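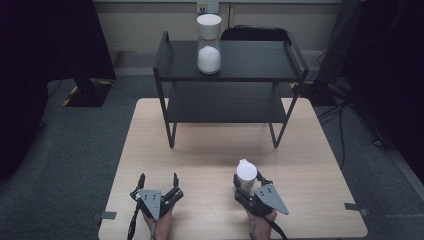 A jar with a white lid, half full, on a black two-tier shelf.

Print this article | E-mail this article

The Meal Plan Will See You Now

7 Aug 2022

The letter from Dranberg College's housing office runs to 4 pages, and the word "exciting" appears on the first of them. Students returning in the autumn will find that the old meal plan, under which you paid for the dinners you ate, has been retired. In its place comes the Oroline Card, under which you pay for the dinners you might have eaten had you been a more sociable person.

The card costs £873 a term. It is compulsory for anyone in college rooms, including those rooms that come with their own kitchen and are let at a higher rent on the strength of it. Students in Kamolrat House, where every flat has a hob, an oven and a fridge, will therefore be paying once for somewhere to cook and again for not cooking there.

The college says the change brings "certainty". It does. Under the old system a careful first-year could get through a term on toast, lentils and a hot meal whenever the essay marks were bad, and the bill went up and down with the marks. Now the bill stays where it is. Unspent credit disappears on the last day of term, except for £7, which may be carried over and will buy a jacket potato, though without cheese.

I went to the open meeting in the Gundetti Building, where the heating was on. There were slides. One showed a rising line labelled "food costs" and another showed a rising line labelled "student satisfaction", and we were left to imagine how the two had met. When a second-year asked what happens to the unspent money, she was told it is "reinvested in the student experience". She asked whether she could have the experience of getting it back. This was taken as a comment.

To be fair to the college, kitchens are expensive to run, and half-empty dining halls are more expensive still. The hall at Dranberg seats 200 and on most evenings last December it looked like a station after the final train. Somebody has to pay the cooks, who are good and underpaid, and I would hand over a fair sum to keep the Thursday curry alone.

But the letter doesn't ask for a fair sum towards the cooks. It talks about community, and choice, and the choice comes in three sizes, of which the smallest is the £873 one. A hardship fund is mentioned on the last page. The form for it has to be collected in person, from an office that closes for lunch.

Print this article | E-mail this article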